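## Slide 6: Collecting the block-sorting set

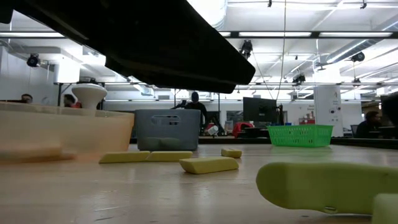 *Table-level view: yellow foam blocks, gray basket, green mesh basket, orange bin.*

- Nater set: 1,470 episodes, all teleoperated. 114 held out for eval, split by layout and never by episode.
- Re-scatter the blocks every 15 episodes. Earlier batches kept one layout too long and the policy memorized it.
- Low camera sees objects almost edge-on. Depth order is hard to label from this view alone; pair it with the overhead stream.
- Failed grasps stay in, tagged. Miltatik drops them on import by default, so check the flag.
- (If asked about Storkmont: same protocol, first 100 episodes only.)

Next slide: label agreement.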